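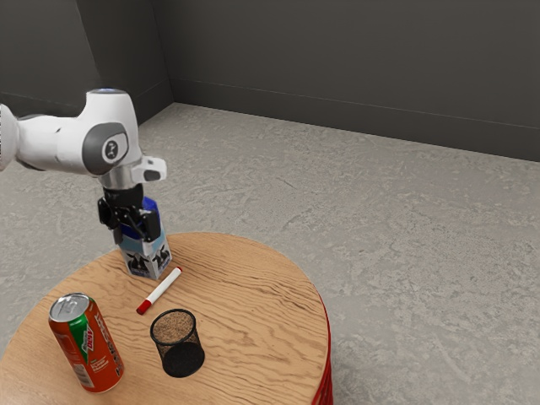
Milk carton in the gripper, simulated tabletop.

Frequently asked questions – remote demonstration in Horkadness

Last updated: November 9, 2022

What is Horkadness?

Horkadness is the software we use at Wurkmont for showing a robot arm a task by remote control. You move the arm in a simulated room, the software records what you do, and the recording is later used for training. Most of our operators work from home. The support office is in Jeltitz.

Do I need to know about robots before I start?

No. You need a computer, a quiet place and patience. In the first week you will be slow, and this is normal. I was also very slow when I began.

Which controller can I use?

A handheld controller with six directions of movement is the best choice. A keyboard is possible for practice sessions, but we do not accept keyboard recordings for training, as the movement comes in small steps and the arm learns these steps too. If you have no controller, write to us and we will lend you one.

What counts as one demonstration?

One demonstration begins when you press Record and ends when the object is released and the arm has moved away from it. Please do not join two tasks in one recording. If the instruction says "pick up the carton", you pick up the carton, and the marker and the can stay where they are.

How fast should I move?

Slower than you want, but without stopping. Long pauses are a common reason for a rejected recording. If you need to think, think before you press Record. Look at the table, choose the side from which you will come, and then begin.

How should I grip a carton or a can?

Come from above, with the fingers pointing straight down, and wait until they are on both sides of the object before you close them. Lift only after the gripper has closed. For the carton, take the upper part. A cup with an open top is more difficult, and we have a separate practice level for it called Kinyua.

And thin objects that lie flat?

These need the most practice. Turn the wrist first, while you are still high above the table, so that the fingers will close across the short side of the object. Then go down.

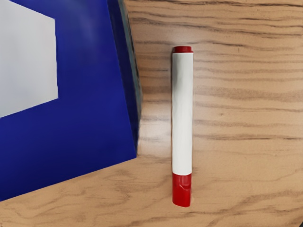

When there is a box next to a marker, you also have to think about the space between them, because one finger must go down into it. Move your view to the side and check this space before you lower the arm. If you touch the box and it moves, stop and record again. Aim for the middle of the barrel, away from the caps. A marker held at one end will often turn in the fingers when you lift it.

I made a mistake. Should I delete the recording?

It depends on the mistake. If you missed the object and then got it on the second try, keep the recording and choose the label "Recovered". These are useful for us. If you dropped the object on the floor or moved something that was not in the instruction, choose "Discard".

How many recordings are in one session?

There are 22 recordings in a normal session, with a break in the middle. You may do two sessions in one day, but please leave four hours between them. Tired hands make poor demonstrations.

Why are the objects in a different place each time?

The software places them again before every recording. If the carton was always in the same spot, the robot would learn the spot and would not look for the carton. Please do not restart a task only to get an easier layout – the restart is saved in the log.

The arm moves later than my hand. What can I do?

Close other programs and use a cable for your internet connection. Since the October update you can see the delay in the lower corner of the control window. If the number is red, do not record.

Who reads my comments?

Stavros Petridis reads all comments from operators and answers most of them within two working days. Please write the session number in your comment, otherwise he has to search for it.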